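Speaker notes: Buying the second station
Talk for the lab managers' session, Istden, November
Ruba Dabbas

Start before the title slide comes off. Say hello, thank Ognjen Lazarević for the invitation. Ask who has a robot arm already and who is only pricing one. Leave time for hands!

Opening

I love this part of the job, and I know that sounds odd, because it's the spreadsheet part. A budget is where you find out what you really want the arm to do all day. Ours wants to do kitchen tidying. Small soft things, a tray, a counter, a sink. When we planned our first station at Kuusk we spent weeks talking about the arm and one afternoon on everything it would be working with, and I'd love to save you from doing it in that order.
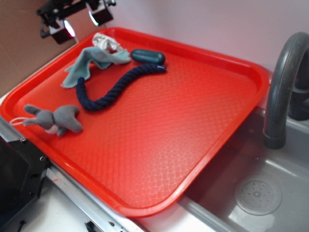
So, the order I'd use now. Write down the objects first. Then the surface they sit on, then the reach you need across that surface, then the gripper, and only then open the arm catalogs. Lejla Babić made us do this for station 2 and we went through the catalogs in a morning. (Pause here, people usually want to write the order down.)

What the money went on

Slide with the three columns. Don't read the columns out. The arm was the biggest line, no surprise. The line I want them to look at is "bench and fixtures," which we had at 1,000 dollars and which ran over by November. Lights, brackets, fasteners, a rail that had to be cut again. None of it is exciting to buy and all of it stops you working if it's missing. Mirjana Dimitriou now gives it a line of its own in every plan, and I think she's right.

Props are the cheap line, so be generous with it. It's tempting to fill a cart with cubes and call it done, and cubes are lovely for the first week, but then you're stuck. Get variety in how things behave when you grab them. A braided rope toy that lies in an S, a smooth capsule-shaped thing, a plush animal with a loop of string on it, a washcloth with a frayed corner: that's four different grasping problems for pocket money. Buy doubles of anything soft. They wear, and the shop will have changed the color by the time you go back.

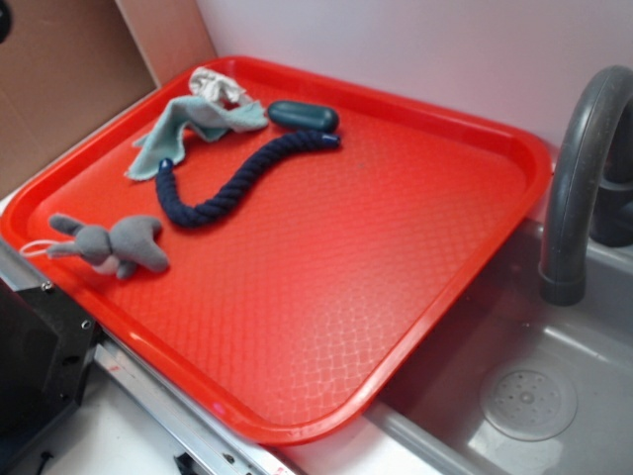
Lead times are where I got it wrong. Our quote from Brustum said 8 weeks for the gripper and I planned the whole calendar on that number, with the training days booked right behind it. Please put slack in! If the arm comes early, a counter with a tray on it is still worth having, and you can settle the layout before anything is powered up. We like a tray with a raised rim and a strong color, and red against a white counter is about as easy to find as it gets. Hrvoje Ristić has a spreadsheet tab for lead times only, and he has said he'll share it with anyone who asks him at the break.

Gripper choice

Take this slowly, it's the section with the most questions. Two parallel fingers will get you a long way. Spend on the pads before you spend on more fingers. Fabric is the test I'd ask any seller to run for you, with your own cloth in your own bundle, because a demo with a foam block tells you very little about a rag. Ask for a loan unit. Jenari lent us one for 30 days and it changed what we ordered.
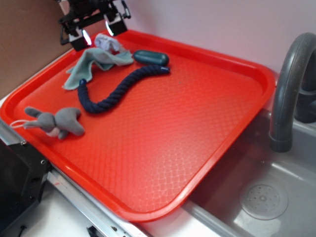
Questions to ask a seller

Read these out, they're not on the slide.
What do replacement pads cost, and how fast do they ship?
Who pays freight if it goes back for repair?
Is the mounting plate in the quote or extra?
Can we talk to a customer who has had one for over a year?
Does the software license follow the arm or the computer?

If there's time, tell the freight story. If not, go straight to the handout, leave the last slide up with Lejla's address on it, and take questions from the back row first.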